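# Gravar demonstrações por teleoperação: tarefa de pegar e pousar no simulador

Versão do procedimento: 28 de abril de 2022

Este guia cobre a gravação de demonstrações bimanuais no simulador Skollow, com controlo remoto pelos comandos Vorkville. Pressupõe o ambiente já instalado e os comandos emparelhados.

## Preparação

1. Abra o projeto e carregue a cena de mesa.
2. Fixe a taxa de gravação em 30 Hz. O valor tem de coincidir com o do ficheiro de treino.
3. Confirme que os 2 braços estão na pose inicial.
4. Calibre o curso do gatilho: solto corresponde a garra aberta, 95 % do curso a garra fechada.

## Gravação

1. Inicie o episódio com o botão lateral do comando direito.
2. Aproxime a garra direita do objeto amarelo, com os dedos ainda abertos.
3. Feche o gatilho de forma contínua. Fechos bruscos geram picos de força no contacto simulado.
4. Eleve o objeto na vertical antes de iniciar a translação.
5. Leve-o até ao disco azul e pare por cima dele.
6. Desça, abra a garra e recue pelo mesmo trajeto.
7. Termine o episódio com o mesmo botão.

O braço esquerdo não intervém nesta tarefa. Mantenha o comando esquerdo pousado: os movimentos involuntários ficam gravados e a política aprende-os.

## Erros frequentes

- **Pausa longa sobre o alvo.** Corte os fotogramas parados com `trim_idle`.
- **Objeto a rodar nos dedos.** Repita a preensão mais perto do centro do objeto.
- **Largada prematura.** Descarte o episódio; não o corrija à mão.

Na fase de transporte, verifique o alinhamento entre o objeto e o disco antes de começar a descida. 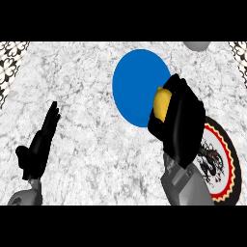
Se a garra tapar parte do disco, use a vista secundária para avaliar a margem. Não altere a câmara principal a meio do episódio.

## Validação

Grave 34 episódios válidos antes do primeiro treino e reproduza cada um com `replay --check`. Os que divergirem na reprodução saem do conjunto. Exporte os restantes para a pasta `pestgate/demos`, mantendo a numeração original.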